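Two Hands and a Bedspread

The workshop at Skemwood closes at ten on weeknights, and for most of last winter Mei Halvorsen was the one turning off the lights. She shares the space with a furniture restorer, two people who build speaker cabinets and a man who repairs accordions. Her corner is a bench, a shelf of filament and a drawer marked FINGERS.

The drawer holds the fingers that failed. Halvorsen and her building partner, Wycliffe Kashindye, have been making a pair of hand-held grippers since December. Each is a grip with a trigger and a set of linked jaws. A person holds one in each hand and does ordinary chores with them while a camera records. The recordings are meant to teach a small two-armed robot, still half built, to do the same chores.

Kashindye does the mechanical drawings. He works days at Kistell, a firm that services packaging lines, and he came to the project with strong opinions about pivots. The first linkage had printed pins. They wore oval in a week, and the tips wandered far enough that closing on a pencil was a matter of luck. He switched to steel.

"I should have started there," he says. "I was trying to keep the weight down and I saved almost nothing."

The pads took longer. Smooth ones let go of anything hard and glossy. Soft foam held well and tore. The pair settled on ribbed pads, printed in a flexible material and glued into a shallow pocket at the end of each finger so they can be swapped without taking the linkage apart. Halvorsen printed 20 versions with different rib spacing before she stopped. The drawer has most of them.

For the chores, they moved out of the workshop. A bench is flat, hard and evenly lit, and Halvorsen wanted none of that. Small things on a bench stay where they are put and can be pinched from the side. On bedding they sink, and the tips have to go down into the fabric without bringing it back up with them. So a good part of the practice is tidying hair accessories from a fluffy pink blanket into a wicker basket.
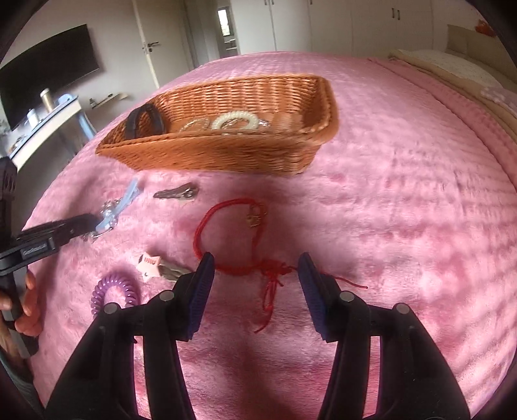
Why start with something as fiddly as hair clips and ties?

Small items show up faults in a gripper that larger ones hide. A jaw that closes slightly crooked will still pick up a mug or a rolled sock, but it will push a flat clip sideways or miss a thin cord altogether.

The coil ties turned out to be easy. They squash, they spring back, and they can be taken from almost any angle. Flat clips are harder, and the braided bracelet is the item both of them bring up without being asked. Cord has no fixed shape. Lift it by the knot and the loop trails; lift it by the loop and the charm swings against the rim of the basket. Kashindye prefers the knot. Halvorsen goes for the loop, close to the charm, and the two of them have agreed to record both.

They log every run on paper in a green ledger. The entry for Wed 27 April gives the running total as 323 and adds, in Kashindye's handwriting, "left trigger sticky again." The sticky trigger was traced to a return spring from Diramcombe, a mail-order supplier they otherwise like. The spring was a size too long. He cut it down with side cutters and it has behaved since.

The robot itself stands under a sheet at Skemwood. It has two arms and one working shoulder. The arms came secondhand from Urbonaitė, a dealer in used lab equipment, and arrived without the cable that joins the wrist to the forearm. Halvorsen has made a replacement twice. The second one works if the elbow is kept under a right angle, so a third is on the bench.

The fingers will carry over directly. The jaws on the hand-held tools and the jaws on the robot are cut from the same drawings, with the same pads and the same opening, so what a person does with one should be something the machine can do with the other. Kashindye is careful about the word should. The robot has no give in its wrist, and a person leans and adjusts without noticing.

Their budget for the rest of the year covers motors for the bad shoulder and 4 more sets of pads. After that they want to try shoelaces. Halvorsen has already bought some, flat ones and round ones, and put them in a bag on the hook over the bench. The accordion man has asked whether the grippers could hold a reed. They tried it on a Sunday and bent one.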